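A day at the Flarkasside mill open day

I'd been meaning to get to Flarkasside for years. It's one of those names you pass on a brown sign and say oh, we should go there, and then you're home and it's dark and you've forgotten. The flour mill opens its doors properly once a year, in May, and this time I booked the minute the tickets went up – £4 each, children free, tea extra.

We came over the top road from Isley. If you're using a satnav, ignore it when it tells you to turn by the chapel, as that lane now ends at a farm gate with a very firm notice on it. Keep going to the bottom of the hill and turn by the river. Parking was in the meadow (bumpy, bring boots) and there were already two coaches in when we got there at ten. I had my sister's pushchair to deal with and a nephew who wanted to get out and walk, then didn't, then did.

You have to pick a tour slot at the gate, and ours was quarter past ten, so no time for a coffee first. Our guide was Babar Gilani, who used to be a miller here full time and now does two mornings a week, and he was brilliant. He takes 15 people at a time and he talks over his shoulder the whole way up the stairs, so get near the front! The stairs are more like ladders from the second floor on. I went up backwards at one point, holding a small shoe.

The top floor is where the grain comes in. It's hoisted up on a chain through a run of trapdoors that flap open when the sack hits them and drop shut again underneath, and Babar let the children shout when each one went. He worked it three times and I'd happily have stayed for a fourth. From there everything goes down by its own weight, through bins and chutes to the stones, then into the sacks on the ground floor. There's flour on every ledge and in every cobweb. My navy coat was a mistake.

The stones themselves are French, put together from lots of separate blocks with an iron band round the outside. They have to be dressed every so often, meaning somebody sits there with a pick and cuts the grooves again by hand. One pair was lifted off so we could see the pattern, and we were allowed to run our fingers along it. Sharper than I expected! Babar said a pair takes him the best part of a week, and his knees another week on top.

Then he opened the sluice. I don't know what I'd thought would happen, but the whole building starts to hum. You feel it in your feet before you hear it. My nephew went completely silent for the first time since breakfast and held on to my trouser leg. The wheel is on the outside wall and you can watch it from a little balcony, though only a few at a time, and there was a bit of elbowing from a man with a tripod.

They grind two main wheats at the moment. One is called Harb, an old winter sort that grows very tall and falls over if you look at it, and the other is Oline, softer and paler. Harb goes for bread and Oline for cakes and pastry and, as I found out after lunch, all sorts of other things. You can rub a bit of each between your fingers at the bottom of the stairs. I wouldn't have believed there was a difference but there is, the Harb is gritty and smells of hay, and the Oline is more like talc.
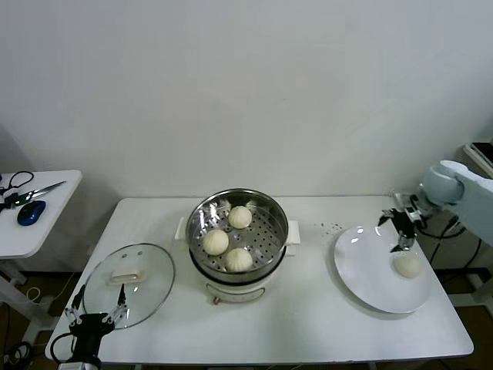

Ottilie Wallner's talk was at one o'clock in the long room behind the shop, and it was called What Soft Flour Is For. She bakes for a living and buys most of her Oline from the mill. I'd gone in expecting sponge cake and we did get sponge cake, but she spent a good half of the hour on steaming, and I've come away wanting to steam everything. Her point was that a low-protein flour gives you a tender, close crumb and a pale skin, and a strong bread flour will fight you. You want your buns well apart, too, as they swell – three to a basket like the one on the table, with its little round holes, and no squeezing in a fourth. She does her pleats by turning the bun with one hand and pinching with the other, and said the first 40 you make will look like old socks and taste fine. Leave them a few minutes with the heat off before you lift the lid, or they can wrinkle. I wrote that down twice.

Someone asked if you could use Harb instead and she said you could, in the tone of voice people use about other people's wallpaper. A mix of the two apparently makes a good flatbread.

Lunch I should have mentioned before the talk. There's a barn with trestle tables doing soup, rolls and cheese scones, and the queue was long by half past eleven and gone by twelve, so wait if you can. The scones were enormous. The soup was leek and a bit thin. We ate outside by the leat with our backs against the wall, and two ducks came and stood on my sister's bag.

After the talk we did the short walk up to the weir, which is signed as twenty minutes and took us an hour with the nephew inspecting sticks. It's lovely up there. The wild garlic was out and the path was churned to pudding in places, so the pushchair had to be carried over the worst of it by me and a very kind woman in a cagoule whose name I never got. You can see how the water is split off for the mill, and there's a board with a map of the whole valley when it had 4 mills working. The others are houses now, apart from one which is a hump with nettles on.

The shop takes cards, in case you're wondering, although the tea hatch doesn't. I bought a big bag of each flour and a jar of honey, and a tea towel I didn't need. There was a ledger open in a glass case by the till showing 195 sacks sent out in one month, all in the same slanting handwriting, with a blot where the pen had given up.

We left at almost four, with flour in the car and mud on everything else. The last tour goes up at three if you can't face a morning start, and dogs are fine in the meadow but can't come into the mill. I've got Oline dough rising next to the boiler as I type this and I'm off to have a go at those pleats.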